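Plindo: a picture set of plain surfaces and the lines on them

README, last updated April 9, 2018

What's in here

Plindo is a collection of close views of flat, ordinary surfaces: table tops, cupboard doors, shelves, worktops, the sides of drawers. We started it as a side folder to Kokau, our much busier set of kitchen and workshop objects, and it grew until it deserved a home of its own. Plain surfaces are wonderful things to look at closely! A grey panel that you would call one colour from across the room can drift from green to mauve within a hand's width, and a thin dark line across it may be a join, a gap, a cable or a pencil mark.

This release has 227 pictures in 10 folders, one folder per room. A further 50 from the Bakalis workshop are sorted but still need labels, and should go in by June.

Folder layout

rooms/ – the pictures, by room
labels.csv – one row per picture
notes.txt – odds and ends from labelling, worth a read
changes.txt – what moved between releases

Labels

Each row in labels.csv has these columns:

surface: plain, patterned, grained or mixed
tone: pale, middle or dark
line: none, one or several
lean: upright, flat, left or right (look at the top end of the line and say which way it tips)
kind: seam, cord, mark or unsure

Please do use "unsure". Early on we pushed people to choose between seam and cord every time, and the two columns of answers hardly matched. Once "unsure" was allowed, the remaining answers became far more useful, and the unsure pile is now our favourite part of the set. We keep it whole in every release.

Colour

Nothing has been colour-corrected. Grey in particular picks up a tint from whatever lamp or window is nearby, and we wanted to keep that. If you need neutral greys, make your own copy and leave the originals alone.

Known gaps

Pale surfaces are over-represented, dark ones are thin on the ground, and there is hardly any stone. The Sonora folder is nearly all shelves. Lines that run straight from one edge of the picture to the other are common, curved ones much less so, and we'd be delighted to get more of them.

Adding your own

Get in close, keep one surface per picture if you can, and don't tidy first – crumbs and scratches are welcome. Keep each batch under 200 pictures so that it can be checked in one go, and put the room in the folder name. If a line puzzles you, mark it "unsure" and add a sentence to notes.txt about what you think it might be.

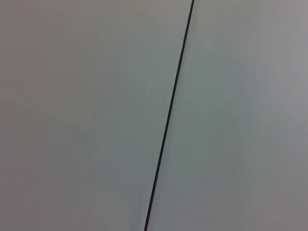
Batches without notes are fine too, and we can fill in the labels at our end. Just leave the columns blank and keep the header row as it is.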